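Housekeeping & Accommodation, unit 6 – bedding and sleep surfaces
Notes from M. Aguirre's session, handout version. Corrections to Yogesh Kandpal pls

Thread count first. Threads per square inch, warp + weft added together. Over 400 be suspicious – often multi-ply yarn counted twice. Fiber length matters more than the number on the packet.

Percale = plain weave, one over one under, crisp, cooler. Sateen = floats on top, smoother, snags easier. Know both for the test.

Fitted vs flat: fitted quicker to put on, elastic goes first. Flat lasts longer, folds better, irons better. Mitered corners – practise at home. 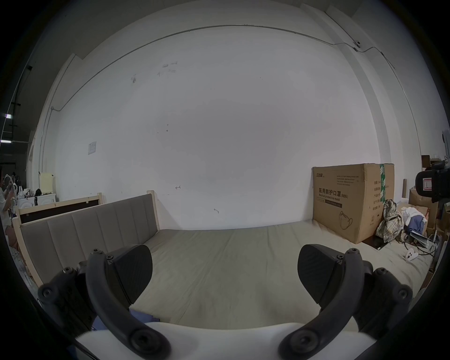
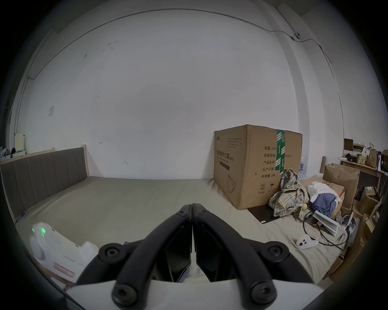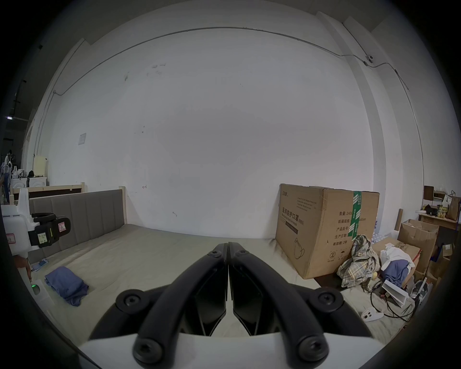 Bed with upholstered headboard, light wood frame.

Headboards, fabric: vacuum with soft brush, seams and channels top to bottom. Spot clean only, dab dont rub. Test cleaner somewhere hidden first. Wood frame – damp cloth, dry straight after, no wax.

Laundry: 100% cotton shrinks, up to 5 percent on first wash, so buy the size up if its borderline. Softener coats the fibers, bad for towels esp. Dont overload the drum.

Case study (read before next time): Villalobos guesthouse, changed linen supplier in April, complaints about pilling. Why? Look at fibre blend + dryer temp. Calvo's group presents, Soler's group asks the questions.

Still to cover – pillows, protectors, storage.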